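The Bruvness kit was 190 bucks with a 2-month trial, and I told myself I'd send it back after one weekend. Ha! By December it had sorted every drawer I own.

Tonight I gave it my desk junk and said, pick whatever you'd keep. 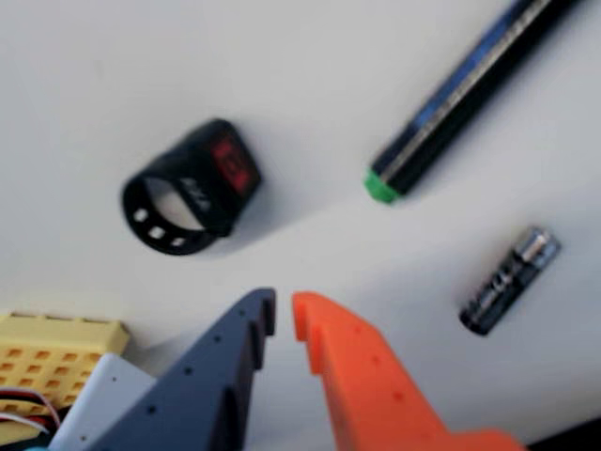
The watch, the battery, and two open fingers.

It thought for 17 seconds (I counted, I was eating toast). Then it went for the battery, of course it did, and held it up to me like a kid with a shell.

"Fine," I said. "Keep it."

I never mailed the return form to Nevport.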